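홈 > 생활기록 > 날씨·계절 > 사용기
인쇄하기 | 이메일로 보내기

스테소니아(Stesonia) 가정용 기상관측기, 태풍철 한 번 보내고 쓰는 후기

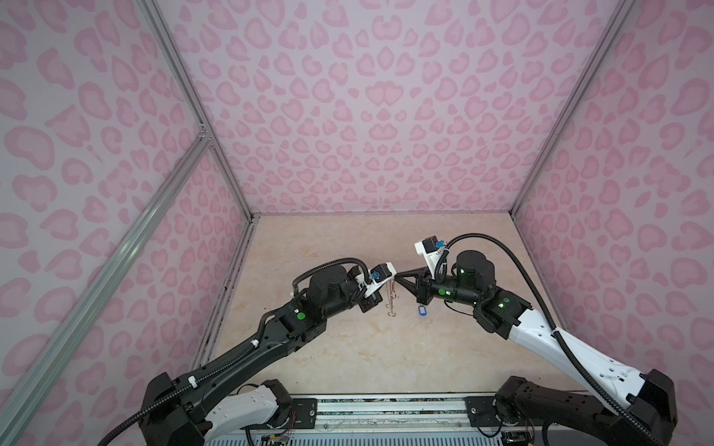 작년 여름 끝자락에 우리 동네로 태풍이 스쳐 갔을 때, 뉴스에서는 순간풍속이 어쩌고 하는데 우리 집 옥상은 도대체 어느 정도인지 알 길이 없더라고요. 화분 날아가는 소리만 듣고 밤을 꼴딱 새웠어요. 그게 분해서(?) 결국 기상관측기를 들였습니다. 날씨 동호회에서 알게 된 시바타 나나미 님이 쓰던 모델이라 별 고민 없이 골랐고요.

구성은 옥상에 다는 센서 뭉치, 실내용 화면, 그리고 폴대 고정용 쇠붙이 한 봉지. 설명서에는 설치에 15분이면 된다고 적혀 있는데 저는 반나절 걸렸어요 ㅎㅎ 북쪽 맞추는 데서 한참 헤맸거든요. 나침반 앱을 켜고 폴대 옆에 서니까 바늘이 자꾸 돌아가서, 몇 걸음 떨어져서 방향을 잡고 다시 와서 조이고, 또 떨어져서 보고... 혼자 하지 마시고 아래에서 봐줄 사람 한 명 부르세요.

제일 마음에 드는 건 강수량이에요. 장마 때 하루에 161mm가 찍힌 날이 있었는데, 같은 날 인터넷에서 본 옆 동네 수치는 그보다 훨씬 적었어요. 예전 같으면 "오늘 비 많이 왔네" 하고 말았을 텐데 이제는 시간대별로 그래프를 들여다보게 됩니다. 새벽 4시에 막대가 쭉 솟아 있는 걸 보면 괜히 뿌듯해요. 제가 내린 비도 아닌데!

기압 그래프도 은근히 중독돼요. 태풍이 다가올 때 선이 스르륵 내려가다가 지나가면 확 올라오는데, 그걸 실시간으로 보고 있자니 저녁밥이 다 식었습니다. 기압이 빠르게 떨어지면 알림음이 울리는 기능도 있어요. 다만 소리가 너무 커요. 음량 조절이 없고 켜기 아니면 끄기뿐이라, 저는 밤에는 꺼둡니다.

풍속은 좀 애매해요. 우리 옥상은 물탱크 때문에 서쪽이 막혀 있어서, 방향이 270도로 나올 때는 값이 유난히 낮아요. 기계 탓만은 아니고 자리 탓이 크죠. 나나미 님 말로는 폴대를 더 높이면 나아진다는데, 강풍에 폴대째 넘어갈까 봐 아직 못 하고 있어요. 태풍 예보가 뜨면 받침에 모래주머니부터 얹습니다.

아쉬운 점을 더 적자면 배터리요. 겨울에 기온이 확 떨어진 날 센서가 두 번 끊겼어요. 리튬 건전지로 바꾼 뒤로는 괜찮았고요. 그리고 빗물통에 낙엽이랑 송홧가루가 잘 껴서 4월에는 자주 닦아줘야 해요. 한번은 비가 주룩주룩 오는데 화면에 0이 떠 있길래 올라가 봤더니 구멍이 꽉 막혀 있더라고요.

앱은 7일치 기록만 보여주고 그 이전 자료는 파일로 내려받아야 해요. 저처럼 작년이랑 비교해 보고 싶은 사람한테는 번거롭습니다. 전에 잠깐 빌려 썼던 운딕스(Undix) 제품은 화면은 못생겼어도 지난달 기록을 바로 볼 수 있었거든요.

그래도 저는 잘 샀다고 생각해요. 날씨가 해마다 사나워지는 느낌이라 우리 집 숫자를 직접 쌓아두고 싶었는데, 그 용도로는 충분해요. 별 다섯 개 중에 네 개 드립니다. 알림음 음량만 고쳐주면 반 개 더 드릴게요.

태그: 기상관측기, 태풍, 강수량, 옥상설치, 내돈내산

이전 글 | 목록 | 다음 글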